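Pageant venue walk-round: Drestton Assembly Hall
Done 15 Sep 2025, doors to car park, with my comments as I went

I do one of these before every regional heat and I always swear I'll keep it short. Anyway, kettle on, clipboard out, off we go!

1. Stage floor - PASS WITH A NOTE
No loose boards, no nails. The join between the main stage and the catwalk has a lip on the left side, though, and I caught my trainer on it, so goodness knows what a stiletto would do. Tape it in white, then walk it again in heels (mine are in the car).

2. Catwalk edges - FAIL
Edge tape is missing along the last stretch by the judges' table. Under full lights you can't see where the black stops. Must be done before rehearsal.

3. Steps at the back - PASS
All 13 treads solid, handrail firm both sides. Long gowns still need a helper at the bottom, same as last time.

4. Lighting rig - PASS
Safety chains on every lamp, inspection tag in date until March. The follow spot gets very hot at the back, so no curtains or sashes hung near it please.

5. Dressing rooms - FAIL
Too many curling tongs on one extension lead. I found 9 plugged in at the last heat and I nearly had a fit. We need more sockets or a rota, and I'd go for the rota. Hairspray stays away from the tongs, all of it, even the little cans.

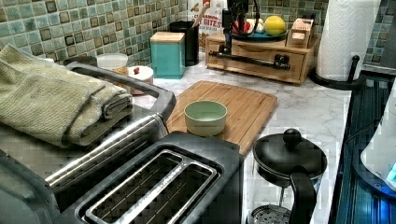 I also want heat mats on every dressing table this time. The Derneck heat had scorch marks on two of theirs and the hall kept part of the deposit, which still stings a bit.

6. Fire exits - PASS WITH A NOTE
Both open properly and the signs are lit. The one by the wardrobe rails was half blocked with garment bags - moved them myself, but they'll creep back, they always do.

7. Seating - PASS
Set for 1000 with the balcony open. Rows linked, aisles clear. Please don't let families drag spare chairs to the front for photos.

8. Backstage numbers - TO CONFIRM
Limit is 50, counting contestants, chaperones and crew. Wristbands on the day, and no wristband means no entry, mums included!

9. Crown and sashes - PASS
Combs on the Dambrauskienė crown checked, no sharp ends, and it sits well without digging in. Spare grips in the tin.

10. First aid - FAIL
Box is there but the blister plasters have all gone. Buy lots.

Items 2, 5 and 10 need signing off before anyone sets foot on that stage. I'll be back for the recheck on rehearsal morning, heels and all.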